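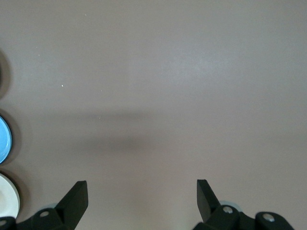 Tampo liso, com uma sombra e uns pontinhos claros.

Esta semana resolvi pôr ordem nos dados cá de casa (sim, eu sou dessas!) e descobri 3.326 mensagens antigas no telemóvel, quase todas de lojas e aplicações que já nem uso. Comecei pela pesquisa: escrevi "cancelar subscrição" e fui abrindo remetente a remetente, com um café ao lado. Em cerca de 300 bastou um clique. Depois fui às permissões e desliguei a localização em tudo, menos no mapa e na meteorologia.

A minha amiga Apinya faz isto de 2 em 2 meses e guarda os recibos numa pasta à parte, por ano. Copiei-lhe a ideia! Antes de apagar contas antigas, descarreguem as fotografias, que eu em setembro ia perdendo 245 de uma vez.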